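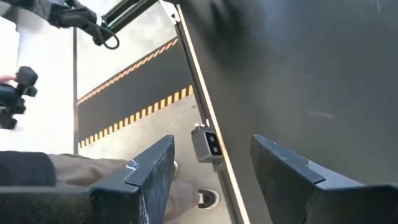 Hyun-seo Bang wrote in after the first notice went up and asked whether we were looking for people who had seen the fault or people who could fix it. Both, and the two are paid differently. The notice has been rewritten to make that clearer.

Zarkside runs a robot test floor at its Tomville site. In September an arm kept moving for a short time after a protective stop had been called. There was no injury. The arm touched a fixture, the gripper was taken off and checked, and the cell was locked out the same day. We have been through the controller logs since then and have 16 stops that took longer than they should have, out of 1280 on record. We do not have a cause. The Ellach safety relay has been swapped once and the fault came back.

1. Fault technician, fixed term

The job is to find out why the stops are late and to write it up so that another technician can repeat the tests. You will work on the floor with the arms at reduced speed, and at a desk with the logs. Expect to spend a good part of the first month on wiring, connectors and sensor inputs.

You need:
Hands-on work with industrial or research arms
Experience with safety circuits and light or proximity sensors
Lockout training, current or renewable before you start
Clear written English – the reports go to the insurer as well as to us

Experience with Sun controllers is useful. We can train someone who knows another make.

The post is full time, days only. There is no on-call work. You will have the authority to stop any cell on the floor, and you will not be asked to explain the lost time to the production side.

2. Participants for operator sessions

We also want to hear from people who have guided or taught a robot arm by hand, here or anywhere else. Sessions last half a day and are held in Room 616. You will run a set of simple moves, call stops when told to, and tell us what you felt and heard. An interview follows. Former Tomville operators are welcome, including those who left before September.

You must be 21 or over and able to stand for an hour at a time. Closed shoes are required, and safety glasses are supplied. You may leave a session at any point and will still be paid for the half day.

How to apply

For the technician post, send a resume and one fault report you have written, with names removed if need be. For the sessions, a short note about your experience is enough. Mark either one "Late stops" and send it to the Zarkside front office in Tomville.

Notice revised 6/11/22. Applications sent in answer to the first version still stand and do not need to be sent again.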